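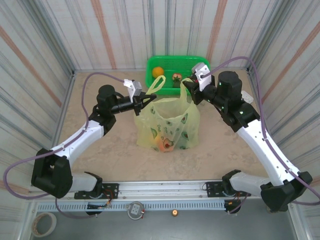 I have never believed in the two-handle carry. Every thin shopping bag I've owned is built on the idea that you will hold both loops at once, evenly, like a person in a commercial, and then you get home and want the fruit out of it and suddenly you have one loop up and the other flopping over your wrist. The pale yellow one with the little green avocados on it is a fair sample of the breed. It's thin enough that you can see something orange-red sitting at the bottom, and I wouldn't trust it with a melon.

Melaniia Pavliuk, who I've been arguing with about this since April, says the bag is fine and the basket is the problem. She likes a bowl. I say a bowl is where peaches go to bruise. A plastic basket with holes in the sides lets air through, it rinses clean in the sink, and a bright green one is hard to lose in a kitchen, even mine. Does the fruit last longer in it? People claim so. I tried it for 19 days with oranges from Stardale and saw no difference I'd swear to.

What I do accept is the order of things. Heavy fruit goes in the bag first, soft fruit last, and the bag stands up on the counter next to the basket before anything comes out. Hold one handle open and unload with your other hand. Tipping the whole bag over is quicker, and I've chased enough oranges under the stove to be done with it.

Melaniia bought a second bowl last week. I'm keeping the basket.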